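Natberg Home Forum > Kitchens > Countertops

Thread: Skirken sealer on dark slate-look tops, worth the money?

mossyback
Posted May 23, 2022

The guy at the showroom wants to add a yearly sealing plan to our counter order. He says Skirken is the only sealer that works on dark tops with veining and that anything else will haze. The plan costs more than our sink did. Has anyone here paid for it and seen a difference? I have a feeling I already know the answer.

pelican_hook
Do the water test before you pay for anything. Put a spoonful of water on the counter and leave it 30 minutes. If the spot doesn't go dark, the stone isn't drinking and you don't need a sealer. Showrooms never bring this up.

tuckpoint88
The water test is fine for spotting a bone-dry top. It tells you very little about oil. I had a counter that passed every time and still ended up with a ring from a bottle of olive oil. I seal mine every April and I'm not sorry.

pelican_hook
One ring and you've been buying sealer ever since. They must love you.

tuckpoint88
It's a can that lasts me years. I never said to buy the plan. The plan is a ripoff and I'd say so to anyone.

mossyback
So is it stone you've got, or the printed stuff? Ours is supposed to be real slate, but the sample they sent home looked awfully regular to me.

larder_light
Dark gray here with white and rusty veins, and it's been through a lot. I never bought a plan. My main complaint is that every pale speck shows up on it, and I would have gone lighter if I'd known.

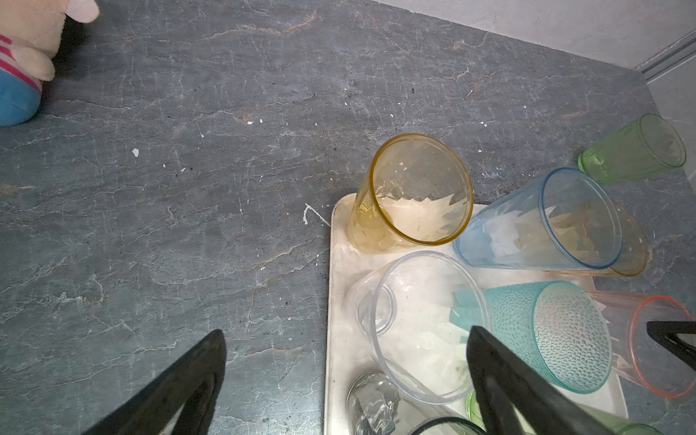 Filed under: Stains, Specks and Cleaning
5 replies moved here by moderator

pelican_hook
Those white bits look like dried paint or plaster to me. A plastic scraper held flat should get them, and go slow. Sealer won't do a thing for you there.

larder_light
That's what I figured. The Rukness cleaner says on the label it lifts "all household residue" and I have yet to see it lift anything except the price of my groceries.

hobnail
I'll stick up for Rukness a little. It's good on grease. I wouldn't use it for paint, but I wouldn't use any spray for paint. Warm water and a wet rag left on for a while, then the scraper.

tuckpoint88
Agree on the rag. Please don't let anyone talk you into vinegar. Some slate is fine with it and some isn't, and you find out which kind you have when the shine is gone.

pelican_hook
For once we agree.

mossyback
Back to my question for a second. I called Zakaria, the other fabricator in town, and they quoted me 60 dollars for a single coat with no contract. Natberg Stone wants around 2,000 over the life of the plan. Same product, as far as I can tell. When I asked the showroom what the extra was for, he said "peace of mind."

hobnail
Get the written terms and read what they exclude. My neighbor had one of those plans and it left out etching, scratches, heat and "improper cleaning." I'm not sure what was left.

tuckpoint88
Take the single coat, or do it yourself with 2 thin ones - wipe off the extra before it dries or you'll get the haze he was warning you about.

mossyback
Doing the water test on the sample tonight. If it stays light I'm skipping the whole thing, at least for the first year.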